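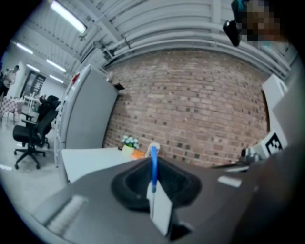 *A white table in front of a red-brown brick wall.*

## Repair workshop rules change at Allik Hall

The shared workshop at Allik Hall will move to longer evening hours in May and will stop taking walk-in repairs after 6 p.m., the Skoko Neighborhood Association said in its latest notice to members.

Under the new schedule the doors open at noon and close at 9 p.m. The last three hours will be set aside for people who have booked a bench. Until now, anyone could turn up at any time with a broken lamp or a chair with a loose leg, and evening visitors often found every bench taken.

Bookings can be made at the front desk or by phone. Each one lasts an hour and can be extended if the next slot is free. Members may hold no more than two bookings at a time. There is no charge for the booking itself, and the yearly membership fee stays at $32.

The association said it had looked at raising the fee to cover the cost of keeping the building open later. It decided against that after the Janden Fund, a local giving circle, agreed to pay $2000 toward heating and lighting. The money covers one year. What happens after that has not been settled, and the notice says members will be asked for their views in the fall.

Some regulars are unhappy with the change. A letter pinned up by the entrance says that people who work shifts can't always plan ahead, and asks for one bench to be kept open for walk-ins through the evening. The association has replied that it will try the new system first and look at the letter again at the end of the summer.

Sewing machines are not part of the booking system for now. They will stay in the side room on a first-come basis, with the same hours as the rest of the hall. The side room has its own sign-in sheet, and users are asked to bring their own thread and needles.

Storage rules are also being tightened. Unfinished projects may be left on the shelves for up to two weeks and need a tag with a name and phone number. Untagged items will be moved to the back hallway – the notice warns that space there is limited – and given away if they are not claimed within a month. Paint, solvents and batteries have to go home with their owners the same day.

The hall's tool library is not affected. Hand tools can still be borrowed for a week, and power tools overnight with a deposit. Late returns will continue to be charged by the day.

Parking may be tight for the first part of the new season. Amaral Street will be down to one lane while the water main is replaced, and drivers are asked to use the lot behind the grocery store instead. The side entrance from the lot has a ramp and will be unlocked whenever the hall is open.

Printed copies of the schedule are available at the front desk. Members who already have a repair arranged for an evening in May do not need to book again, but should call ahead to confirm the time.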